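Workshop > Notes > Looking after things

A long evening with the hand grippers

25 March 2024, by Floor Mertens
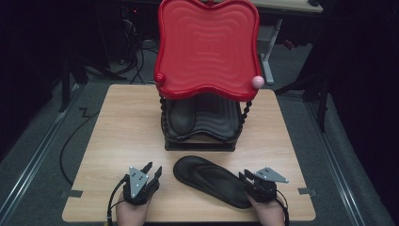
I had promised myself a quick check of the pair before supper, and of course it went on well past it. Regular readers will know I'm fond of these two. They are held in the hands, one left and one right, and a person does the task with them so that an arm can learn it later. Picking up a flip-flop sounds like nothing at all, but a thick, smooth sole is a wonderful way to find out which jaw has gone lazy.

The right one had. Kuo-hua Chou told me weeks ago that it felt slow to close, and I nodded and did nothing, as one does. So I finally took the jaws off, wiped out the slide (the fluff in there! we work over carpet, and it gets everywhere), put on the smallest dab of grease and ran it open and shut 600 times while listening to the radio. After that it moved as sweetly as the left.

Then there are the plates on top. The screws under them work loose with handling, and a plate that has shifted even a hair will spoil a whole afternoon of recordings. I snug them up by hand, go around again, and put a dot of paint on each head so I can see at a glance next time. Mahfuz Khondokar uses thread glue and swears by it, but I take mine apart too often for that.

Cables last. Leave yourself a generous loop on each side, more than looks tidy, and check where it leaves the gripper, because that's where ours split back in September. It took me 3 evenings to find that one, and I was very cross with a perfectly good connector the whole time.

I still want to try the softer finger pads Fung-ping Fang sent over from Nididthorpe. They're sitting on my desk in their envelope, and I'll write them up once I've had them on for a while.

Recent posts
Grease, and how little of it you need
Tsung-han Tsai's cable clips
A visit to Starnent
Finger pads, old and new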